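Der Schraubstock, der seine Kraft selbst kennt

Als ich bei Fadime Avcı klingle, ruft sie durchs offene Küchenfenster, ich soll gleich hinten rum kommen, in die Garage. Dort baut sie mit Kenta Aoki seit letztem Mai an einer Sache, die im Forum unter dem Namen Plundoretti läuft (der Name kam von Kenta, und nein, er bedeutet nichts). Ein Roboterarm soll kleine Werkstücke in einen Schraubstock einlegen, spannen lassen und wieder herausholen. So weit, so bekannt. Nur haben die beiden beschlossen, erst mal fast alles am Rechner zu bauen.

"Ich hab am Anfang geflucht", sagt Fadime und schiebt mir einen Hocker hin. "Ich wollte sägen und feilen! Und dann sitzt du abends da und stellst die Reibung von einem Tisch ein, den es gar nicht gibt." Kenta lacht. Er ist der Geduldigere von beiden und hat die Simulation aufgesetzt: Raum, Arm, Greifer, Tisch, Licht. Holzboden und Steckdose sind auch drin. Warum die Steckdose? "Weil mir ein leerer Raum auf die Nerven geht", sagt er. "Außerdem sieht man Fehler bei der Kamera schneller, wenn hinten etwas an der Wand ist."

Der Schraubstock selbst ist Fadimes Teil. Grundplatte, zwei Blöcke, dazwischen die Stangen, vorne der Kasten für die Elektronik. Die Backen sollen später messen, wie fest sie zudrücken, und genau an diesem Kasten hat sie am längsten gezeichnet. Erst saß er hinten, dann seitlich, und jedes Mal war irgendein Kabel im Weg. "Drei Versionen hab ich weggeworfen. Die vierte hab ich aus Trotz nach vorne gesetzt, und die ist es geblieben."

Kenta dreht mir den Bildschirm hin. Gerade geht es darum, wie nah der Greifer an den Schraubstock herankommt, ohne dass es kracht. 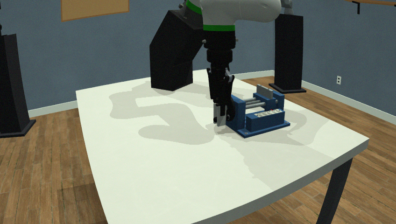 Die Sache mit dem Abstand

Ich frage, ob das nicht ziemlich eng ist da unten. "Ist es!", sagt Fadime. "Das ist ja der Ärger." Der Greifer hängt hier fast senkrecht über der Tischmitte, und die Finger sitzen direkt neben dem linken Block. Kenta würde den Arm am liebsten immer schräg anfahren lassen, Fadime will die Blöcke niedriger machen. Entschieden ist das noch nicht, und ich habe den Eindruck, dass es auch an diesem Nachmittag nicht entschieden wird.

3.178 Durchläufe hat der Rechner bisher hinter sich, Kenta führt eine Tabelle darüber. Mit jeder neuen Blockhöhe lässt er eine Serie von 30 laufen und schaut sich danach nur die an, bei denen etwas schiefging. "Die guten sind langweilig", sagt er. Am liebsten mag er die, bei denen das Werkstück quer durchs Zimmer fliegt, weil irgendwo eine Masse falsch eingetragen war. Die hebt er auf.

Was in echt schon da ist

Auf der Werkbank in der Garage liegt bisher wenig: eine gedruckte Grundplatte und ein Beutel Schrauben. Den echten Arm dürfen sie in der offenen Werkstatt in Drendau benutzen, zwei Abende im Monat, und Fadime möchte dort erst auftauchen, wenn der Schraubstock fertig montiert ist. "Sonst stehe ich wieder den halben Abend mit dem Inbus da und alle gucken zu."

Geholfen hat ihnen Sharada Gowda, die in Drendau die Elektronikkurse gibt. Sie hat die Platine für den Kasten durchgesehen und gleich einen Dreher bei der Versorgung gefunden. "Das wäre sonst ein kurzer erster Abend geworden", meint Kenta trocken.

Und was kostet der Spaß? Da schauen sich beide an. Fadime will die Quittungen lieber nicht zusammenzählen — das meiste sei Filament, und das hätte sie ja sowieso gekauft. Sie holt jetzt doch noch die alten Blöcke aus der Schublade, um mir zu zeigen, wo die Stangen geklemmt haben, und Kenta startet nebenbei die nächste Serie, diesmal mit schrägem Arm.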